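Vastmont Shared Workshop - arms list
Subject: Re: [arms] Roller task: grip slip and pad change
Date: April 27, 2026

On the arms list, Shi wrote:

> I read the notes from the last session and I'm still not clear why the
> roller handle needs more closing force than the foam. They are near enough
> the same width where the fingers meet them. Is it the pads, or is the wrist
> turning under load? Also, what is the current state of the Vindo firmware?
> I have the old build on my bench and would like to match yours before I
> change anything.

Firmware first, as it's the short answer. Both arms are on the August build of the Vindo controller code with the Fistgate patch for the force limit. If you are on anything older, the limit is read in raw motor current and your numbers won't compare with mine. The patch is in the usual folder on the workshop server. Flash the gripper board before the arm board, then power the whole rack down and bring it up again. A soft restart leaves the old limit table in memory.

On the grip: it's mostly the lever arm. The fingers hold the roller handle just behind the shaft, so anything the roll does against the table comes back as a twist at the pads. With the force limit at 400 the handle rotated in the pads whenever the roll met a flat scrap. At 415 it stayed put for the whole session. Those are counts from the patched firmware, so please don't read them as newtons. I have not gone higher. The finger linkages start to flex well before the motor runs out, and once they flex the pads no longer close parallel, which makes the twist worse.

The green pads are the same on both grippers, so I don't think the pads explain the difference. The task is unchanged: small coloured scraps on the brown table, one arm on the roller, the other on standby at the near edge. Picking up on the paper roll works if the approach is shallow. Come down steeply and the scraps get pushed along ahead of it.
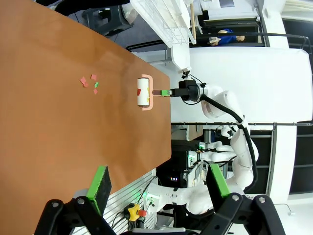

Shi replied on that point that the twist could be taken out in the path instead, by turning the wrist so the handle lies along the direction of travel, and that the limit could then go back to 400 with no change to the pads. The objection to 415 was heat: the gripper motor on the Vindo has no sensor of its own, and holding a higher current through a long run is how the last one was lost.

I accept the point about heat. The wrist change is less simple. Turning it that far puts the cable loop on the inside of the bend, and there isn't enough slack between the wrist and the first clip. I can move the clip, but then the loop hangs lower on the return. I'll try it with up to 2 seconds of dwell at the turn and log the current, and we can compare.

For the foam I left everything as it was. Soft stock spreads between the pads and holds at a much lower limit, and closing harder only makes it bulge and throws the tip off line. The tip position matters for anything done near the decorated tube, as the path is planned from the finger plates and the software has no idea how far the foam sticks out. I now enter the free length by hand at the start of a run. It's crude, but the alternative is another calibration step and we already have 2.

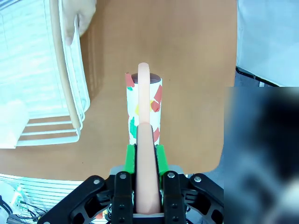
Foam rod held between the green pads, tip just above the cap of the tube.

Still open:

- move the first cable clip, check slack at full wrist turn
- log gripper current at 400 and 415 over the same path
- free length field in the config needs a sensible default (at present a blank is read as zero)
- spare pads: I have one set left, please don't trim them

If you flash tonight, send me the version string off the boot screen before you run anything. The build number on the folder is wrong.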